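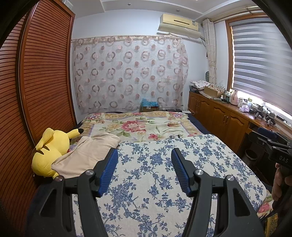 The bed with the floral blanket and the rose quilt.

02/08/2026

I have slept badly for most of my adult life. Last September I started keeping a notebook about it, and I have now filled one and started a second. A few people asked what I changed, so I am writing it down.

The first thing was the room temperature. I used to leave the heat at the same setting all day and all night. Now I turn it down before I brush my teeth and pile on more covers. My bedroom is on the north side of the building and gets cold on its own by morning, so most nights I could probably leave the heat off. I wake up less. When I do wake up, I am usually too warm and I push one layer down to my feet.

The second thing was the mattress. I had the old one for 13 years, and there was a dip on the side where I sleep. I looked at a Truveo in the store on Saline Street and lay on it for a while with my coat on. It was fine, but I ended up with a plainer one that cost $554 with delivery. It was too firm for the first month. I nearly sent it back and I am glad I waited.

Coffee was harder. I stopped drinking it after noon, which gave me headaches for a week. I still have a cup late in the day when I visit my aunt, and I pay for it that night.

I also bought a Cutano sleep tracker and wore it for 12 nights. It gave me a score every morning, and I started lying awake wondering what the score would be. It is in a drawer now. The notebook does the same job. I write down when I went to bed, when I got up, and one line on how I feel. Some mornings the line is just "tired."

Things I tried that did nothing for me: lavender spray, warm milk, a white noise app, and going to bed an hour earlier. The last one made it worse. I just had another hour to look at the ceiling.

The phone stays in the kitchen. I bought a cheap alarm clock with a loud tick, and I had to wrap it in a sock until I got used to it.

I still have bad nights. There were three in a row last week, and I don't know why. I got up, sat in the chair, and read until my eyes got heavy. The book was a history of canals, and I am still only on the second chapter.

Next I want to do something about the curtains. The streetlight comes in along one side, and I have been putting off measuring the window.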